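How a Town Library Shops for a Robot Arm

Suppose your town library wants a robot arm for its kids' workshop. The arm will pick things up from a table and put them where they belong. Someone has to decide which one to buy, how much to spend, and what else to get along with it. Grown-ups call this planning a budget.

A budget is a list of money you have and money you mean to spend. You may already have one. If you get 5 dollars a week and want a game, you work out how many weeks to wait. A library does the same thing with bigger numbers and more forms.

Start with the job

The library in Petholm began its plan with a question: what will the arm pick up? The answer was everyday things that people leave on tables, such as phones, cards and straps. Those are flat and light, so the arm doesn't need to be very strong. It does need to be careful.

Then came the question of space. An arm has to reach the whole table from where it is bolted down. It also needs something solid to be bolted to. If the stand wobbles, the arm wobbles too, and it will miss. The planners in Petholm built their room on a computer first, with a door, a round table and a model of the arm, so they could check the reach before paying for anything.
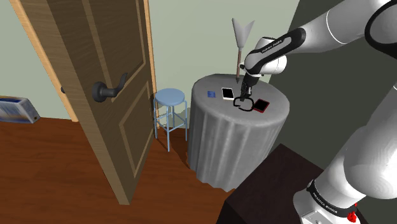

A reader named Tremon wrote in to ask why the library didn't just buy the biggest arm in the catalog, which could reach any table at all. Big arms cost more, weigh more, and need more empty floor around them. If a smaller one reaches the far side of your table, you can spend the difference on something else.

What goes on the list

The arm is only the first line. Here is more of the Petholm list:

A stand or pedestal
A gripper, if it is sold separately
Cables and a power supply
A stop button that people can reach
Spare finger pads
Training for the staff
Repairs

Many people forget the last two. A robot is a bit like a dog in that way – the day you bring it home is not the last day you pay for it. Petholm put aside 60 dollars a month for repairs and parts. Some months they will spend none of it, and it stays in the pot.

Choosing a gripper

The gripper is the hand at the end of the arm. There are different kinds. Some use suction, like a tiny vacuum cleaner. Some are soft and squeeze like a rubber glove. A common kind has two fingers that open wide and then close on an object from both sides.

Before you choose one, measure the things you want to lift. How wide is the widest? How thin is the thinnest? A phone lying flat is hard to grab, because most of it is wider than it is tall and there is not much edge to hold. A strap or cord is easier in some ways, but it bends.
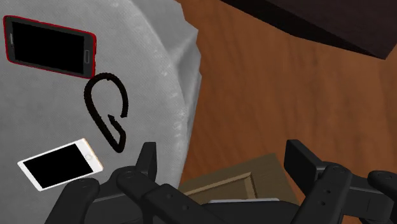

Write those measurements down and take them with you when you talk to a seller. A good seller will ask for them anyway. You want to know how far apart the fingers can go, how hard they squeeze, and whether the squeeze can be turned down for things that crack. The Petholm planners asked two sellers, Panderholm and Sepúlveda, to answer the same 7 questions in writing. That way they could lay the answers side by side.

One gripper cost 978 dollars and the other cost less, but the cheaper one came without pads or a cable. When those were added, the two prices were almost the same.

Try it before you pay

Computer models are useful for this part as well. In a model you can move the table, turn the arm and leave the door open or closed. If the arm would bump the door, you find out while it costs nothing to fix. You can also put several objects out at once and see whether there is room for the fingers between them.

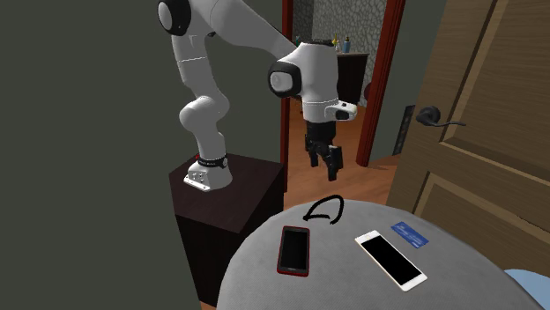 Could a school do this too, or is it only for places with a lot of money? That was from a reader who didn't leave a name. Yes, a school can. Many start with a small desktop arm, and some share one with another school and split the repairs. The plan works the same way. You write down the job, measure the table and the things on it, list every part, and add it all up before you order.

If the total is too high, go back to the list and mark what can wait until next year. The stop button can't wait.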